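A morning at the Niskanen open day, or how I nearly bought two arms

I'd had the Niskanen open day in my diary since October, mostly for the free parking and the promise of a go on the kit. We make up small plumbing assemblies at Baken (five of us on the benches on a good week) and the boss has been muttering about automation ever since he saw a leaflet for the Trarkireo cell. So off I went, with a notebook and a list of questions he'd written on the back of a delivery note.

The unit is out past the retail park and badly signposted. I drove past it twice. Inside it was warm, the coffee was decent and there were bacon rolls, though they'd gone by half past ten, so get there early if you're tempted next time. You're handed a lanyard, put in a group and walked round. Our group was mixed – a couple of people from packaging, a college lot, one chap who only seemed to want to talk about compressors.

The first half hour was slides. I won't go through them. The gist is that Trarkireo is sold as a bench-sized cell on a monthly hire, with two arms, the enclosure, the cameras and the software all in the one price, and you teach it a job by leading it through the moves yourself. They say 20 run-throughs is enough to get started on a simple pick and place, and nearer 200 if you want it handling parts that turn up any old way round. I wrote both numbers down and underlined the second one, as our parts always turn up any old way round!

Then we got to the cell itself, which was what I'd come for. They'd set it up with plumbing parts, so I was in my element and elbowed my way to the front. It's smaller than I'd pictured from the leaflet, and I liked that each arm carries its own little camera up above the gripper, so it's looking more or less where it's reaching. The part they'd given it was a white fitting with a side branch and a brass-coloured thread on the end, just the sort of awkward shape that rolls off our benches and under the racking.

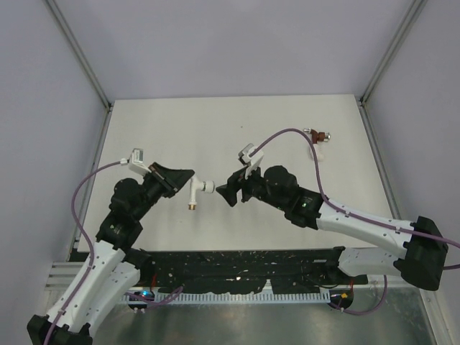 Another visitor from our group, from Ruvside, wanted to know what happens to the thread if a gripper closes on it slightly off, and said they'd scrapped far too many parts that way with an older machine to take anybody's word for it. Fair point, and I was glad somebody had asked. The answer was that you can set the grip force per job, and that you'd normally teach it to hold the body and keep clear of the thread. Ruvside weren't completely won over and nor was I, so I've asked for a trial with a box of our own fittings.

My other grumble is the cabling. The purple leads to the cameras run along the outside of the arms, and in our shop anything on the outside gets snagged sooner or later. They told me there's a sleeve you can have as an extra. I'd want that in the price.

Training is 2 days at your place, which sounds short, but I had a go at the teaching side on a practice arm in the next bay and picked it up quicker than I did our label printer. You take hold, move it, press a button, move it again. My first attempt was jerky and my third was all right. The packaging people were better at it than me, annoyingly.

Noise I can't really judge, with a hall full of people chatting over it. Floor space would be fine for us if we shifted the old pillar drill. I asked about swapping between jobs and was told you save each one and call it up from a menu, but I didn't see that done, so it's gone on my list for the trial.

I've told the boss I'd say yes to a month's hire and no to anything longer until we've seen it with our own parts. He's asked for the price of the sleeve. I'm still waiting on that email.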